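Pornum Sleeved Paper Cups, pack of 200: do they need the sleeve?

Posted in Kitchen and Table
Rating: 3 out of 5

I don't trust paper cups that come with a story. The Pornum ones come with quite a long one. According to the listing on the Firnex site, the printed sleeve "keeps hands comfortable and conversation flowing." I bought a pack for $19 anyway. We host a seed swap in Flulldale every April, we'd used up the last of the plain Dogbe cups, and I was curious whether the sleeve does anything or just gives the factory somewhere to put some color.

The color first, as it seems to be what most buyers care about. It's mustard yellow, with the base and the rolled rim left white. On my screen it looked closer to butter. If you're trying to match napkins, don't go by the product photos. I don't mind it, and on a plain table it's cheerful enough, but mustard is mustard and somebody in your family will have an opinion.

The packaging annoyed me before I'd poured anything. The cups come in columns wrapped in clear film, the thin kind that bunches up over the end and clings to itself when you try to find an edge. No tear strip, no perforation. I pulled at the first one with my fingernails for a while and then got the kitchen scissors. Once it's cut, the film won't close again, so whatever you don't use that day has to go in another bag or it picks up dust in the cupboard.

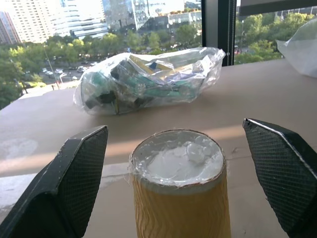

And there's always another bag. I'd like to know how many bags I now own purely to hold things that came in bags. We carry the swap supplies over in big clear ones with a knot at the top, and they do work, you can see what you've got without emptying everything out. But the listing makes a point of Pornum being the "less waste" choice, and I had more loose plastic to throw out after opening these than I ever did with the Dogbe cups, which come in a plain carton with a flap. Maybe the sleeve replaces a second cup for people who double up. I've never doubled up, so for me it's just more stuff.

On to hot drinks. I filled one with coffee straight from the pot at home and held it the way a person would, whole hand around the middle. It was fine. I then did the same with my last Dogbe cup and that was also fine, for a little while, and then it wasn't. So the sleeve does something. I'd put it at the difference between walking across a room with your coffee and having to set it down halfway. If you serve tea, which people tend to pour hotter, you'll notice it more.

Where it stops helping is the top edge. The sleeve sits on the body of the cup and leaves the rim bare, and the rim is where half the world picks up a cup when somebody hands them one. You can't blame the cup for that, but you can blame the listing, which says "no hot spots." There's a hot spot. It goes all the way around.

The rim itself is good. It's rolled tight and didn't go soft on me over one long cup of coffee. I left water in one overnight as well, on a sheet of paper towel, and the towel was dry at breakfast. That's a better result than I expected at the price, and I went back and raised the rating by a notch.

Stability is a mixed bag. Empty, right side up, these tip if you brush them with a sleeve (your own sleeve, I mean). The base is narrower than the mouth, as it is on every paper cup ever made, and there's hardly any weight down there to argue with a draft from a window. Turn them over and they're much happier. I've always set cups out upside down in any case, it keeps the insides clean and people can tell which ones haven't been used.

What you put under them matters too. We lay flat cardboard over the big table before anyone arrives, beige sheets pushed together edge to edge, and it saves the tabletop from dirt and spills both. Cups grip cardboard better than they grip varnish. The drawback is the seam. Set a full cup down with one side on it and you get a slight rock, and it's always the one with milk in it. Keep the drinks to one side of the join and you'll be all right.
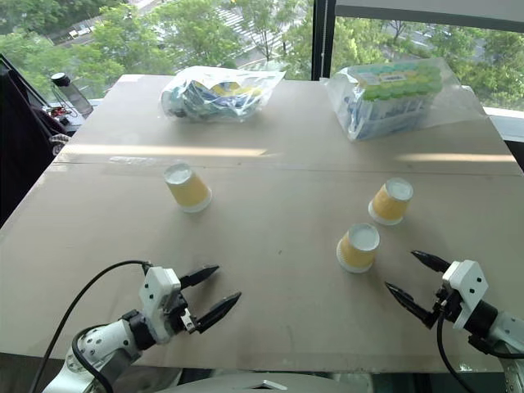 Now, do you need hot cups at all? This is a question I'd put to anyone about to order the big box. Firnex will also sell you 2,000 of these at a lower price per cup, and the page nudges you toward it in three separate places. Look at what your guests really drink. A multipack of little bottles costs less trouble than an urn, needs no pouring, and comes with its own lids. On a warm afternoon the bottles go first at ours and the coffee sits there. I couldn't tell you where I would store 2,000 cups, and I suspect most people who order them find out the hard way.

A few smaller complaints. The print on the sleeve scuffs. It doesn't come off on your hands, at least it didn't on mine, but a cup that's been rattling around loose in a bag looks a bit tired by the time it's on the table. You can't easily write a name on it either. Ballpoint skids and felt tip takes forever to dry, so we ended up writing on the white base, where you have to lift the drink over your head to read it. If you label cups, buy plain ones.

The listing also says the cups are stackable after use. Any cup is stackable after use, if you don't mind what's in the bottom.

Compared with Dogbe: the Dogbe cups are cheaper, easier to open, take a pen, and get too hot. The Pornum cups are comfortable to hold, look nicer set out, and make a nuisance of themselves until you've got the film off. I'd buy the Pornum again for a winter event with a lot of tea. For the swap I'm going back to plain, and I'll keep what's left of this pack for the people who complain about their fingers.

Good: comfortable around the middle, firm rim, no leak overnight
Not so good: the film, the scuffing, color darker than shown, nowhere to write
Bought from: Firnex, paid full price, $19 for 200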